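Getting Another Season Out of Canvas Shoes

I have a soft spot for canvas shoes, and I wear mine until my family begs me to stop. October is when I go through the whole pile by the back door, pull out the ones worth saving, and spend a happy afternoon putting them right. It doesn't take much money, just a bit of patience and an old towel you don't mind ruining!

Start with the laces

Take them out completely, even if you only mean to wipe down the toes. I drop mine in a bowl of warm water with a spoonful of dish soap and leave them for 15 minutes while I get on with the rest. Flat cotton laces come up beautifully. The waxed kind don't like a soak, so just run a damp cloth along them and hang them over a doorknob.

Brush before you add water

I learned this one from my neighbor Kanchan Grewal, who was very kind about the state of my gray slip-ons. Dry mud brushes off canvas in a minute, but wet mud goes straight into the weave (ask me how I know). Knock the soles together outside, then go over the fabric with a soft nail brush, paying attention to the seam where the cloth meets the rubber.

Wash gently, dry slowly

Mix a little mild soap into cool water and work in small circles with the brush. Wipe the suds away with a clean damp cloth — I go over each shoe twice — and stuff the toes with plain white paper. Newspaper is fine for boots, but the ink can rub off on pale linings. Give them about 14 hours in an airy spot away from the heater, and change the paper once if it feels soggy.

Fix a loose trim

When the fabric edging starts to lift, run a thin line of flexible shoe glue under it with a toothpick and hold it down with clothespins overnight. Go easy on the glue! A frayed edge can be caught with a few whip stitches in matching thread, and if your stitches wander a bit, the laces will hide most of them. 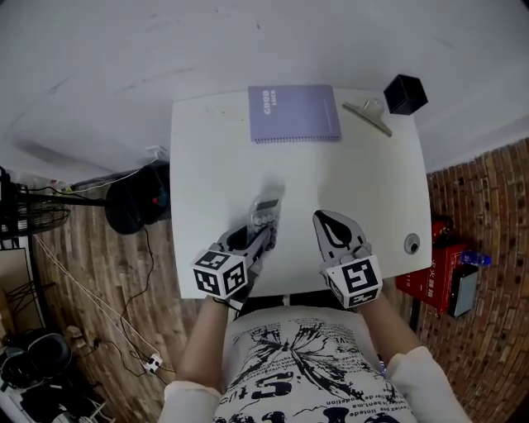
Put them away properly

Clean shoes like a bit of room. I keep mine in a shallow box with the lid left ajar, heels all facing the same way, and a small cloth bag of cedar chips tucked in the corner. Leave the laces loose so the tongues stay flat until you want them again.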